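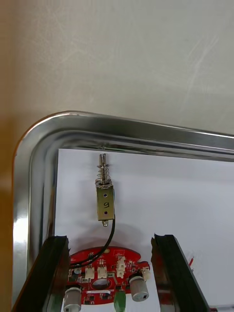 Lumstead Shared Workshop
Progress report to the Briltham Fund, September
Project: Drusureck two-arm sorting and kitting bench

Summary

The bench is built and both arms are running. Work this period moved from assembly to handling real parts. We are on schedule for the bench itself and behind on wire harnesses, which are taking more of our time than the boards and solenoids put together.

Spending to date is $420 against the parts line. Most of that went on bins, cable and replacement fingertips. The Mensah controller was already paid for under the first installment and is not counted again.

Bench layout

The layout changed once. We had the tray at the front edge and the arms had to reach back over themselves to get to the far bins. It now sits in the middle with bins on both sides, so each arm works its own side and they meet only over the tray. Paper in the tray cuts the glare from the steel.
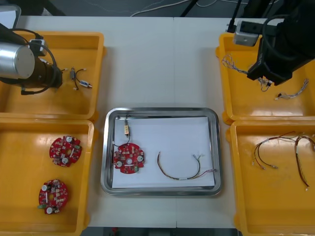

2 min read

Circuit boards are the easy part. They lie flat, they contrast well with the paper, and the grippers can take them by the rim. Small wired parts come next and are mostly fine — the trouble is a lead that drags across a neighboring part.

We logged 101 practice runs this period. Runs with boards only are now routine enough that a member can supervise them alone. Runs with harnesses still need two people, one at the stop button.

Harnesses

The wires spring back when released and the ends do not land in the same spot twice. Narrow fingertips slide off the sleeves. We plan to try gripping at the sleeve first and leaving the loose ends alone, then picking up the terminals as a separate step.

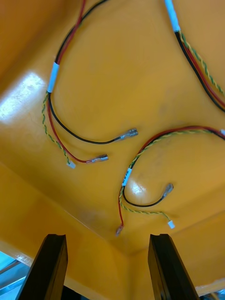 Harnesses with crimped terminals, from the wrist camera.

Next period

Fit softer fingertips to both grippers.
Tie the arm cables back further from the bins.
Repeat the harness runs with one harness per bin, then add more.
Write up the bench drawings so other Lumstead members can copy them.

We ask to carry the unspent parts money over for 12 weeks to cover the fingertips. No other change to the budget is requested.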